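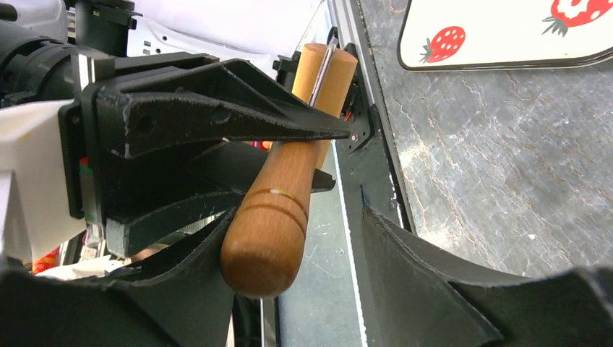
Posted by the author in Workshop Budget, January | 2 comments

I have finished the spending plan for our second kitchen arm in Iltthorpe. Grundard asks 1020 for the gripper with its mounting plate, and Wynne asks 305 for a set of spare fingers. At first I wanted to leave out the spares. Then I looked at the black fingers we use now, with white scuffs along the edges, and I put them back in the plan.

The tools are a small cost. A spatula with a wooden handle and two rivets needs no adapter, the fingers close directly on the wood.
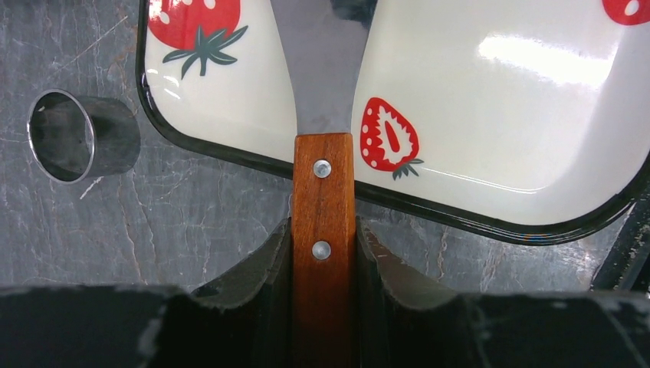 What I will order first

The gripper and one set of fingers go in the first order. The Zodmont cable kit is 271 and can wait until spring, when the new budget opens. Delivery takes 13 days, so I must send the form before the end of the month. I still wait for an answer about the shipping cost.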